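About Weidemann

Weidemann is a law office handling civil rights and police misconduct claims. We have five attorneys and have filed more than 92 cases.

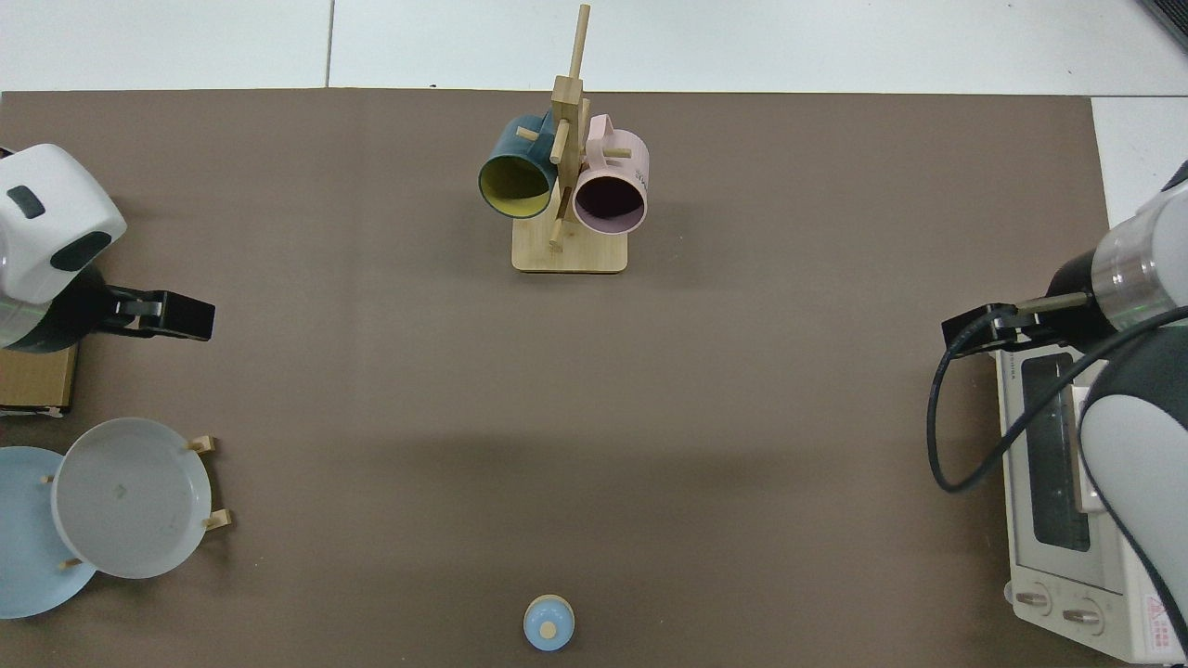

Most claims against a public agency have a short notice deadline, so intake calls are returned within one business day. A first review takes 30 minutes and is free.

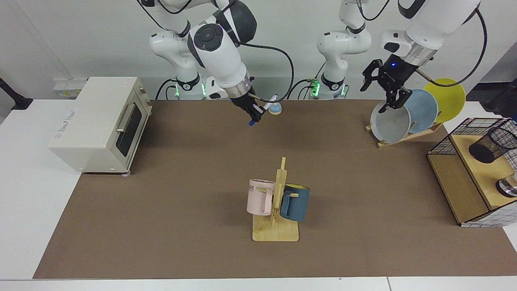

Imke Dreßler adds that clients should bring medical records and any citation to that review, even if the papers are incomplete.

Fees are due only on recovery.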